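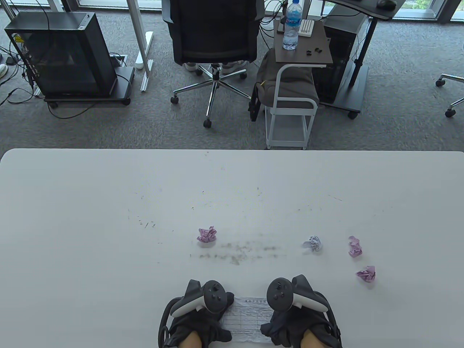
Clearing and Wiping a White Work Table

Facilities Guidance, Drusum Building
Applies to all shared rooms with white-topped tables

Purpose

This page sets out the standard procedure for returning a shared table to a usable condition after a work session. It covers loose and crumpled paper, surface dirt, smudges and light marks. Damage to the top itself, such as deep scratches or lifted edges, is handled under the repair procedure and should be reported to Ghazal Bahrami at extension 900.

A white top shows everything. Balls of pink and pale blue-white paper are quickly noticed and quickly removed, while a grayish smudge between them or a scatter of dark specks may be left for the next user. Both are part of the same task.

What You Will Need

One waste bin or bag for paper
Two soft cloths, one for damp wiping and one for drying
A small bowl of lukewarm water
Mild dish soap
A soft brush or a dry paper towel for loose dirt

Scouring pads, powder cleaners and solvent sprays are not to be used on these tables.

Step 1. Separate papers to keep from papers to discard

Printed sheets, including lists and tables used during the session, should be set aside before any paper is thrown away. If a crumpled sheet may contain notes, open it and check. Sheets bearing names or contact details go into the locked collection box, not the open bin.

Step 2. Move equipment and drinks

Place handheld equipment on a side table or shelf. Do not set it on the carpet or on a chair. Water bottles should be closed and kept away from computer towers and floor outlets. Cables may stay where they are unless they cross the table.

Step 3. Collect the crumpled paper

Lift each ball straight up and place it in the bin. Do not sweep paper across the top with the forearm or with another sheet, as grit under the paper can draw a line of dirt along the surface. Colored paper should be kept apart from white paper where the room has two bins.

Step 4. Remove loose dirt

Brush specks toward the nearest edge and catch them in a folded paper towel. Work from the far side of the table toward yourself. This step must be finished before any water is applied.

Step 5. Treat smudges

Dampen the first cloth in soapy water and wring it out well. Lay it on the smudge for a short time, then wipe in one direction with light pressure. Turn to a clean part of the cloth after each pass. If the mark does not lift, repeat once and then stop. Persistent marks are to be entered in the room log.

Step 6. Wipe and dry the full top

Wipe the entire surface, including the edges, with clean water. Dry it with the second cloth. Streaks are most easily seen from a low angle with the ceiling lights on.

Step 7. Check the surface at close range

Bend down and look along the top for remaining grit or fine scratches. Lint can be a problem where knit gloves have been worn at the table. Fibers shed by a frayed fingertip are difficult to see from standing height when they are pale, and dark ones may be taken for specks of dirt. Pick them up with the dry cloth folded into a pad.

Gloves with worn or fraying knit should be replaced at the end of the session.

Step 8. Return the room to order

Put the equipment back, push chairs under or beside the tables, and empty the bin if it is more than half full. Sign the room log with the time and your initials.

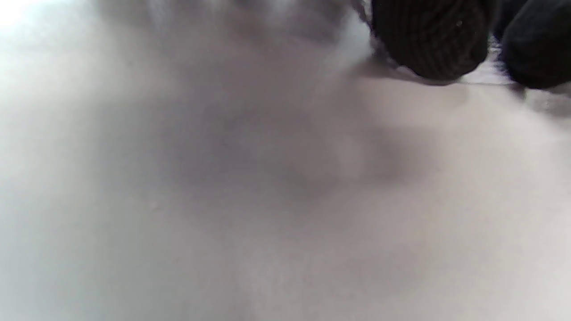

Flultska, 14 January 2023

Revision Notice

The procedure above replaces the October edition. The following changes have been made.

Step 4 is now a separate step. It was previously included under wiping, and loose dirt was too often spread with a damp cloth.

Step 7 has been extended to cover lint and fibers on pale surfaces.

The list of approved supplies no longer includes spray cleaners of any kind. Rooms that still hold spray bottles should return them to the supply office in Room 66.

Requests for cloths and paper bags may be placed with Ehsan Fallahi. Questions about the procedure should be addressed to Rhydian Price, Facilities Guidance. A printed copy is to be kept beside each room log, and outdated copies should be recycled.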